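09/06/2021

I woke up before the alarm and could not sleep again, so I decided to finally do something with the old denim. It was waiting in the closet since last October. Hiba gave me one bag and Dalal gave me another, and every month I promised them I will make cushion covers.

I made coffee, opened the window and put everything on the big table. I also brought the green basket from the hallway, the one I bought at Haddad for 40. It was too expensive, but I still like it very much.

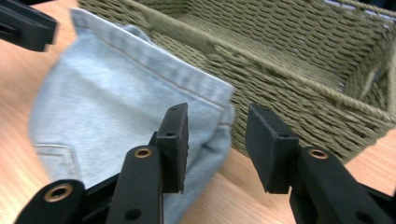 Light blue denim and the green basket, morning.

The pale blue is my favorite. I think it will look nice with the gray sofa, but Bilal says it is a color for children. He can choose the next one.

My needle for thick cloth is missing again. I looked in the sewing box, in the kitchen drawer and even in my winter coat. Tomorrow I will ask Hiba if I can borrow hers. In the evening I called Mother and we talked so long that my rice burned a little at the bottom. I ate it with yogurt and went to bed at eleven.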